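Hutura: Packing Care Boxes From a Dorm Room
Final project report, Introduction to Community Logistics
September

Why we picked this

Our group wanted a project where we could touch the thing we were studying. Everybody else in the section was modeling bus routes, and we kept coming back to one question from the first week of class: why does a box that looks full arrive half empty? We named the project Hutura, got approval for a small budget, and set out to pack care boxes for first-year students who had moved in without much. The goal was 200 boxes. We finished 106, and we are still very happy with that number!

How the packing worked

We had planned to use the Cletora study lounge, but it was booked most evenings, so a lot of the packing happened in bedrooms. At first this felt like a step down. Then we noticed that a bed is a pretty great packing surface. It is wide, you can reach it from three sides, and small things don't roll off the way they do on a desk. We opened a carton in the middle, spread the supplies out next to it, and worked from the outside in.

Each box got the same basic list: snacks, tissues or wipes, a few school supplies, one small household item, and a card. Inside that list we let the packer choose. Every item was written on a tally sheet as it went in, and by the end the sheets showed 883 items. 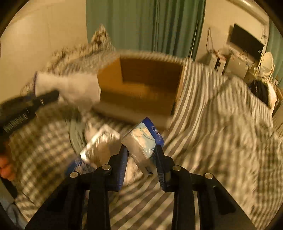 Soft packages were the part of the project we learned the most from. We had them down on our plan as filler, to be pushed into whatever space was left at the end, and that turned out to be a mistake. A soft pack that goes in last sits on top and bulges, and the flaps won't close flat. We started testing different orders. A pack like the blue-and-white one, held upright and tilted a little over the bedding, can slide down a side wall of the carton and take up hardly any floor space. Flat clear packets fit well in front of it. Once we switched to soft things along the walls first and hard things in the center, the boxes closed with a single strip of tape, and the hard items stopped knocking against the cardboard.

Patterned bedding was a small problem we had not thought about. On plaid or stripes it is easy to lose track of small items, and our early tallies were off by one or two in several boxes. We fixed it by laying everything out in the order of the list before packing.

What it cost

We spent 1367 dollars in total. The biggest share went to food, then to cartons, which we bought in one size only. Looking back, two sizes would have been smarter - a few boxes had more air in them than we liked, and that was exactly the thing we set out to avoid. The group in charge of sales (we wrote it as Sales on all our sheets) raised part of the money with a bake table and a used book table.

What we would change

Start the tally sheets on day one. Ours began in the second week, so the early boxes had to be opened and counted again. We would also try the Uretard method from our course reader, where two people pack the same list separately and compare results. We ran out of time for it, but we'd love to see another group take it on.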